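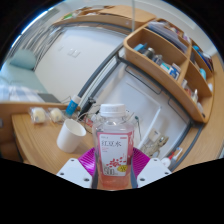 Red bean water at home, how much sugar?

rhebden
Been buying the bottled red bean drink from the Asian grocery in Rornside since September and want to make my own. I simmered 100 grams of adzuki beans in 2 quarts of water for an hour and it came out cloudy and tasted like wet cardboard. How much sugar are you all putting in?

ktown_kirsty
None. It's supposed to be plain. Your problem is the beans broke open. Once they split you get starch in the water and it goes thick. Soak overnight, simmer 25 minutes at most, strain.

Tapley_W
Disagree on the soaking. I toast mine dry in a skillet until a few start to crack, then pour hot water over and leave them in a thermos. Some 300 ml per small handful. Much better flavor and no pot to watch.

ktown_kirsty
Toasted is a different drink. Fine, but he asked about red bean water and that's closer to a bean tea.

Tapley_W
It's beans and water, Kirsty.

cyril_t
How old are the beans? I had a bag from Nesdale that must have sat in the warehouse for years -- never got soft, tasted of dust. Changed bags and did nothing else different.

rhebden
No date on the bag. It was in the back of my cupboard when we moved, so old.

cyril_t
There you go.

haslam68
I put in a spoonful of rock sugar and a strip of dried orange peel. Don't care if it's traditional. Keeps two days in the fridge, then it turns sour.

rhebden
Bought new beans, soaked them, 25 minutes. Clear and a good dark red. Still want a little sugar in it. Will try the skillet one on the weekend.

ktown_kirsty
Save the beans for soup, they're only half cooked.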